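Gallberg Crystal Notes

I keep this folder for anyone swapping a scratched crystal on an old Gallberg watch. It started as a scrap of paper in my parts drawer and grew into a table with 23 cases in it, so please forgive the patchy bits! Last updated October 29, 2019.

Each row gives you the case reference, the crystal diameter in millimeters, whether it's a press fit or sits in a gasket, and my comments. I measured 17 of the cases myself with calipers, three times each. The others came from readers, and those rows say "reader" in the last column.

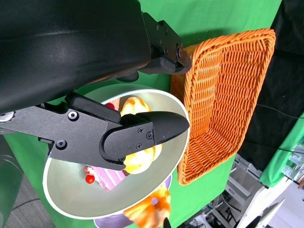 Jaime Henriques wrote to say that the Lindstead gaskets run a hair thick on the smaller cases, and that he had to go down one size on the crystal before the bezel would seat. I've added his numbers to the four rows they apply to (thanks, Jaime!).

Blank cell? I haven't measured it yet. Please don't guess from the row above, I did that once and cracked a nice domed one in the press.

Corrections are welcome, just send the case reference and your caliper reading. Strap sizes live in the Nogueira folder.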